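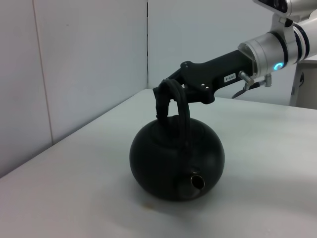
Kaltetti: a word list for tea and the things we make it with

Kaltetti is a collection of everyday words for making, pouring, sharing and complaining about tea and other hot drinks. It covers the names people use for the pot, the strainer, the last cold inch in the mug, the biscuit that fell in, and the act of asking who wants one. There are 259 headwords in this release and I love nearly all of them.

It started as a text file of words for "leave the tea to stand". I had grown up saying mash, married into a family that said brew, and worked for years beside people who said wet, mask or stew. The file got long. Then people began sending me words for the kettle, and the cup, and the dregs, and it needed columns.

What is in it

Each entry is one row in a tab-separated file. The columns are:

headword: the word as the person giving it would spell it
part: noun, verb, phrase, or call (a call is something shouted through a doorway)
meaning: one plain sentence
area: as wide or narrow as the giver wished, so you will find both "Yorkshire" and "our end of the village"
heard: whether the giver says it themselves, or only remembers somebody else saying it
notes: everything else, and easily the best column

Spelling is a mess and I have left it that way. If three people write the same word three ways, there are three rows, joined by a number in a further column called "same". Please don't tidy these up before you use them! The different spellings tell you a good deal about how the vowels sit, and once they're merged you can't get that back.

The files

words.tsv is the main list.
calls.tsv holds the shouted ones again, with a rough guide to where the stress falls. These were hard to write down and I'd be glad of a better method.
areas.txt explains the place names where they could be confused.
changes.txt says what moved, and when.

Everything is plain UTF-8 text. There is no code to install. It opens in any spreadsheet, though do check that yours hasn't decided one of the entries is a date.

How the words were gathered

Most came on paper. I left slips in two tea rooms and a library with a single question on the front, "What do you call it?", and a lot of blank space on the back. People filled the back. Some wrote right round the edge and carried on to a second slip, and one gave me a whole paragraph on why a pot should never meet washing-up liquid (it is in the notes under "seasoned").

The rest came by post and email after the first release in March. I typed everything up myself and read each row back against its slip. Where I couldn't make out the handwriting, the row has a question mark after the headword. There are 22 of those. If you know a word that would fit one of them, please write, I would be thrilled.

Givers are not named anywhere in the files. The slips asked for an area and nothing more. A few notes mentioned relatives by name, and I changed these to "my aunt", "a neighbour" and so on.

The sub-lists

Two smaller lists sit inside the main one, and you can pull them out with the "set" column.

Erel is the set for standing and strength. It has every verb for leaving tea to draw, plus the words for tea that has been left too long or not long enough. The weak end is much ruder than the strong end. "Maiden's water" came in from so many places that I stopped adding areas and just put "widespread".

Lei is the set for vessels: pots, kettles, cans, flasks, mugs, and the saucer when somebody drinks from it. This one surprised me most. I expected plenty of words for the teapot and got hardly any, but the tin can with a wire handle that went to work with people has more names than anything else in the file. Billy, mashing can, tea drum, piece can. Several givers drew theirs.

A third set, Vurkarow, is planned for what you eat alongside. I have a shoebox of slips for it and haven't begun typing. It will be big. People feel strongly about buns.

What it is good for

Reading aloud to relatives, first of all. It really does set people off, and you'll come away with words I haven't got.

It has also been used for a school display, a pub quiz round and a short talk on how work words drift into the home. It would suit anyone learning about regional English who wants a small set they can read from top to bottom in an evening. If you write fiction set in a kitchen, the notes column is a treat.

What it is not good for

Please don't draw maps from it with firm lines on them. The slips were left where I could easily get to, so the north Midlands is stuffed full and Cornwall has 5 rows. East Anglia has 7, and all of them seem to come from the same street. An empty area in this list means I haven't been there.

It also leans old. Plenty of the givers were retired, and "heard" is marked "remembered" far more often than "say it myself". Younger people's words are badly missing, and I'd love to put that right. The same goes for words brought into British kitchens from other languages. There are a few lovely ones for spiced and boiled tea, all with good notes, and there ought to be many more.

Coffee is barely here. Cocoa is hardly here at all.

Sending words in

Any word is welcome, including ones you think everybody says. Those are often the ones I'm missing, as people don't bother to write them down. Tell me the word, what it means to you, the area, and whether you say it yourself. If there is a story, send the story.

A word doesn't need to be old or rare. Family-only words are fine too, and have their own mark in the notes ("family"). My favourite row in the whole list is one of these: "a Tuesday", meaning a cup of tea made with a teabag that has already done one cup. The giver had no idea where it came from.

If you spot a mistake, give me the row number and what it should say. I keep the old version in changes.txt so that nothing is lost.

Using and sharing

You may copy, print, change and pass on the list for any purpose. Please say that it came from Kaltetti and, if you have altered it, say so. If you add words of your own, do keep them in a separate file or mark them clearly, so the next person can tell which rows came from a slip.

Known problems in this release

The "same" numbers skip a few values where rows were joined and then split again.
"Scald" appears as both a verb for making the tea and a verb for warming the pot. Both are right, but two of the notes are on the wrong row.
In calls.tsv the stress marks vanish in some older spreadsheet programs.
"Slop basin" has no area. The slip got wet.

Release: October 2026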